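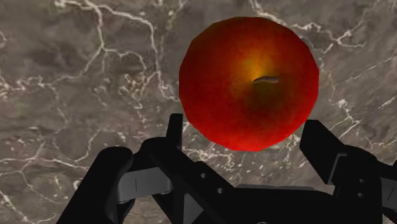

The Apple Has No Weight Until Somebody Types One In

September
By Pacita Samonte

The robotics club at Mangubat has a robot that has never touched anything. It lives on a school server under the name Zarura, it has two fingers, and its job this term is to pick up an apple. The apple lives on the server too.

"People come by at the open house and ask where the robot is," says the club's faculty adviser, who teaches physics the rest of the day and asked to be left out of the headline. "I point at a monitor. They look behind the monitor."

I sat in on an afternoon session to find out how a room full of teenagers could spend a month on one piece of fruit. The apple on the screen was red, with a yellow-orange blush near the stem and edges that weren't quite round. The gripper was black and much bigger than I had pictured, its jaws spread wide. Behind them ran a gray-brown marble surface, all white veins, which struck me as rather grand for a school project.

"I wanted marble," said the junior in charge of the scene files. "My kitchen has the fake kind." She picked the apple as well, from a folder of free models, after the club voted down a pineapple. "The pineapple was slow. Every leaf is more stuff for the computer to think about. The apple is cheap, so you can see the corners if you get close. I like the corners."

The club is getting ready for Susside, a regional contest in which student teams submit a control program and never leave home. The organizers run each program against a set of objects and send back a score. Last year the Mangubat team came in 31st. I asked how many teams had entered.

"More than 31," said the team captain, a senior with a very firm handshake. He declined to go further.

This year's program has been through 1,210 practice grasps, a figure the captain keeps in a spreadsheet along with the result of every one. Of those, 355 went down as successes, which he considers respectable and the junior considers a cry for help. The two have been arguing for weeks over what a success is. He counts any grasp that gets the apple off the surface. She wants it held for 2 seconds.

"If I lift your sandwich and drop it on your shoe, did I hand you a sandwich?" she asked.

"Partly," he said.

Most of the trouble comes down to friction. In a simulator, somebody has to decide how slippery an apple is and write that down as a number. The club's first guess was so low that the fruit shot out of the fingers whenever they closed. Then they overcorrected. "It stuck," the captain said. "We opened the gripper and the apple just stayed on one finger – like gum. We had to reset the whole thing." The run is in the spreadsheet. He marked it a success.

The approach angle has been the other long fight. Coming straight down on the stem gives the fingers an even shot at both sides, and that's the version they were running while I was there. A sophomore who joined in the spring has been lobbying to come in at a slant, on the theory that the judges will sooner or later put something next to the apple. He has written up his plan under the title Dremier, a name he would not explain and his teammates have stopped asking about.

The adviser mostly stays out of it. His one contribution this month was to bring in a real apple and a kitchen scale, so the students could stop guessing at the weight. They measured it, typed in the number and reran the morning's tests. The results got worse.

"That was a good day," he said. "They were furious."

I asked the junior whether she'd like to work with a physical robot eventually. She thought about it while the fingers on her screen started to close.

"Sure," she said. "But then you have to buy apples."

The real one was still on the scale when I left, with a bite out of it. The captain said it had been weighed first.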